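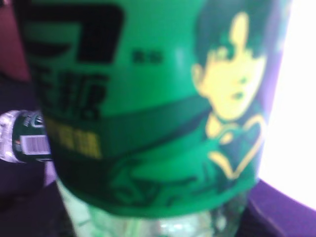
Which containers are covered by the Sastby Deposit Label Text Collection?

The collection covers labels from single-use drink containers sold with a refundable deposit: plastic bottles, metal cans and glass bottles of three liters or less. Milk cartons and pouches are outside its scope.

Sastby Deposit Label Text Collection
Data card, revised 2026-10-29

Summary

The collection holds 700 transcribed drink labels, together with the deposit wording found on each. It was prepared by the Sastby Packaging Records Office for people who study how refund information is presented to buyers. Each record consists of a text transcription, a language code, a container type and a deposit statement, where one is printed. The collection contains text only.

Files

labels.csv: one row per label, with the full transcription
deposits.csv: deposit wording, linked to labels.csv by record number
languages.csv: language codes and their names
CHANGES.txt: corrections made after the first release

All files are encoded in UTF-8. Fields are separated by commas, and line breaks within a label are written as a vertical bar. Users who open the files in a spreadsheet program should set the record number column to text, as leading zeros are significant.

Fields in labels.csv

record: a five-digit identifier, never reused
container: bottle_plastic, bottle_glass or can
language_main: the language in which the product name is printed
language_other: any further languages, separated by semicolons
text: the transcription
legibility: full, partial or poor

Transcription rules

Text is copied as printed, including spelling errors. Capital letters are kept. Characters that cannot be read are replaced with a question mark in square brackets, one for each missing character where the length is clear and a single mark where it is not. Transcribers do not supply a missing word from their knowledge of the product. Non-Latin scripts are entered in their own characters, and romanized forms are not given. Decorative lettering in a logo is transcribed only if it can be read as text.

Each label was transcribed twice, by different staff members working separately. Differences were settled by Evie Haworth, who also maintains the language codes. A record is marked "poor" if fewer than 30 percent of its characters could be agreed upon.

Source of the labels

Labels were removed from containers returned at the Mirov and Jireš collection points. The original labels are stored in acid-free folders and may be consulted by appointment. Imported products are included if they carried a local deposit sticker at the time of return. The sticker is transcribed in deposits.csv, while the manufacturer's label beneath it is transcribed in labels.csv.

Known limitations

Glass bottles are underrepresented, with only 60 records. Many glass containers reach the collection points with their labels already washed off. Records 00411 through 00490, 80 in all, were entered before the legibility field was adopted and have been left blank in that column. Seasonal products returned in August make up a large share of the can records, and the collection should not be used to estimate sales.

Software

The files were checked with Vodedex, the office's in-house validation tool. It is not required for use of the data.

Terms of use

The transcriptions may be copied and adapted for research and teaching, provided that the Sastby Packaging Records Office is credited. Product names and logos remain the property of their owners.

Corrections

Corrections should be sent in writing to Yasaman Tabrizi, Records Manager, with the record number and the proposed reading. Accepted changes are entered in CHANGES.txt at the next release.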